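From: Ilinca
To: plendwood-travelers list
Subject: Re: [plendwood-travelers] Giltthorpe trip, rooms and the early coach

Hello all,

I answer to Yvonne's message, I keep the important part of it below so that everybody has it.

Yvonne Tunstall wrote:
> Hi everyone, I have now spoken with the hotel in Giltthorpe and they
> can hold 4 double rooms for us until the end of January. The price is
> 68 per room and night, breakfast included, but the lake side costs
> extra and they would not tell me how much over the phone. Does anyone
> know if Brundico can book this for us together with the coach? I would
> prefer one bill. Also, is the coach from Bloxham still the one that
> leaves before noon? My sister will come with me and she can not walk
> far with a suitcase.
> Yvonne

Yvonne, thank you for calling the hotel. I have used Brundico two times for group travel, so I can tell you what I know, but please check it with them, as the conditions were changed after my last trip.

They can put the hotel and the coach on one bill, but only if they make the hotel booking themselves. When I had already reserved the rooms on my own, they refused to take them over, and I had to cancel and let them book again. We lost the quiet side of the house in this way. So I would suggest that you do not confirm anything with the hotel before Brundico has given you an offer in writing. Ask them also who pays if one person must cancel. In my case the rest of the group had to share the difference, and this was not a pleasant conversation at dinner.

About the coach: the one you mean leaves Bloxham at 1145, from the stop behind the station. There is also an earlier one, but it stops in every village and you arrive only a little sooner. With your sister I would take the 1145. The driver puts the suitcases below, you only have to bring them to the curb. From the station door to the stop it is a short way and it is flat.

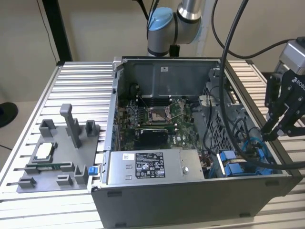

Open desktop tower on the table, with the robot arm behind it.

For the lake side I would not pay extra in winter. I had such a room once, and it was dark when we came back from our walks, so I saw the lake only at breakfast, and the breakfast room has the same view for free. The rooms to the garden are also a bit larger, if the hotel did not rebuild them.

One more thing, for those who want to do the boat tour: it does not run every day outside the season, and the timetable on the internet is often the summer one. I wrote to the boat office and will forward the answer to the list when I have it. If they do not run, we could visit the old salt house instead. The entrance is cheap and it is heated.

I still need to know from 4 people if they want to come back with us or stay one night longer. Please write it to me directly and not to the whole list, otherwise I lose the overview.

Yvonne, will you write to Brundico, or shall I do it? I have still the address of the lady who handles the groups.

Best regards,
Ilinca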